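Teleoperation and Demonstration Working Group
Minutes of the July Meeting

Chair: Leif Strand
Present: representatives of the disassembly cell, the controls group, data storage, and site safety; one representative from Plurko, attending for items 3 and 4
Apologies: received from the Van den Broek site
The meeting opened at 9:30 a.m.

1. Minutes of the previous meeting

The minutes were accepted with one correction. Under item 5, "gripper speed" should read "wrist speed." The limit itself was recorded correctly.

2. Matters arising

2.1 The second operator station has been moved away from the loading door. Operators had reported that noise from the door made it hard to hear the recording tone at the start and end of each demonstration. The controls group confirmed that the station was tested after the move and that delay between the hand controls and the arm did not change.

2.2 The request for a second set of foot pedals remains open. The supplier, Hullard, has quoted two versions. The group preferred the heavier one, as the present pedals slide on the floor mat. Purchase is to be decided under the next quarter's budget.

2.3 The written guide for new operators was circulated before the meeting. Comments were received from three members. The section on starting position will be rewritten, and the photographs of the old station will be removed.

3. Progress on the computer disassembly task

3.1 The Chair reported that 178 demonstrations of the drive removal task had been recorded since the last meeting, against a target of 100 for the period. Of these, 105 were accepted on first review. The rest were set aside, most of them for one of two causes: the operator paused for a long time with the fingers against the caddy, or the arm was brought back to the start position before the recording was closed.

3.2 The group discussed whether pauses should be a ground for rejection. The controls group held that a pause carries no useful motion and teaches the arm to wait. The disassembly cell replied that operators often stop to judge contact, and that a short stop before pulling is part of doing the task well. It was agreed that pauses of less than two seconds will be accepted. Longer pauses will be trimmed where this can be done without a jump in the finger position, and otherwise rejected.

3.3 The Plurko representative asked how much of the set had been recorded by hand guiding and how much by remote control. The Chair answered that all of the accepted recordings in this period were made by remote control. Hand guiding had been tried earlier in the project and was found suitable for the approach to the case, but less so inside it, where the operator's arm tends to block the view of the drive area.

3.4 Members noted that the cases vary a good deal in how cables are routed. Loose cables near the drive can catch on a finger during the approach. After discussion it was agreed that operators should not tidy cables before recording, so that the set reflects the cases as they arrive. Where a cable is clearly at risk of being torn, the operator is to stop and mark the recording as abandoned.

4. Approach to the drive caddy

4.1 The disassembly cell presented its proposed method for the caddy. The present instruction asks the operator to bring both fingers in together from directly above. The cell proposed a slanted approach in which one finger is set against the lower end of the caddy first and the other is closed afterward. The cell considered that this gives the operator an earlier sense of contact and leaves the drive's connectors clear.

4.2 The controls group raised a concern about wear on the finger links if the first finger is used to push. The cell agreed to keep the push force under the current limit, and to inspect the screws on the finger links at the end of each shift. A loose screw had been found once before and had shifted the finger enough to spoil a morning's recordings.

4.3 The view from the wrist camera was considered. The gripper takes up much of the lower part of the picture, and members asked whether the camera should be raised on a longer bracket. The Chair noted that any change in camera position would make new recordings differ from those already held. It was agreed to leave the camera where it is until the drive removal set is complete. 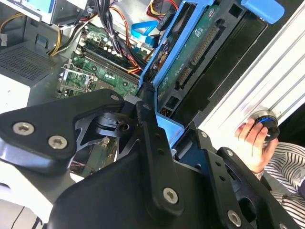 Figure 1. Wrist camera view: gripper at the lower end of the blue drive caddy, computer case open.

4.4 The slanted approach was adopted for trial. The disassembly cell will record a first batch using the new method, to be stored apart from the existing set and compared before the two are joined.

5. Safety

5.1 Site safety restated that hands may be inside the marked area only when the arm is in reduced-speed mode. The present marking tape is worn on the window side and is to be replaced.

5.2 A second person is to remain within reach of the stop button during all remote control sessions. This was agreed in the spring but had been left out of the operator guide. It will be added to the first page – not to the appendix, as the draft proposed.

6. Data storage

6.1 The project's overall target remains 1,000 accepted demonstrations across all tasks. Data storage confirmed that the Jedis server has room for the full set, including camera recordings at their present quality.

6.2 Abandoned and rejected recordings will be kept until the end of the project. The controls group wishes to study them for signs of early failure. They are to be held in a separate folder and may not be used for training without the Chair's approval.

7. Actions

Disassembly cell: record the trial batch using the slanted approach; begin end-of-shift screw inspections.
Controls group: set up trimming of long pauses and report any jumps in finger position.
Site safety: replace the marking tape; supply wording on the stop button for the operator guide.
Data storage: create the folder for abandoned and rejected recordings.
Leif Strand: send the revised review rules to the Van den Broek site; reply to Hullard on the foot pedals.

8. Any other business

The Plurko representative asked that future reports list rejected recordings by cause. This was agreed.

The meeting closed at 11:10 a.m. The next meeting will be held at the same hour, in the upstairs room.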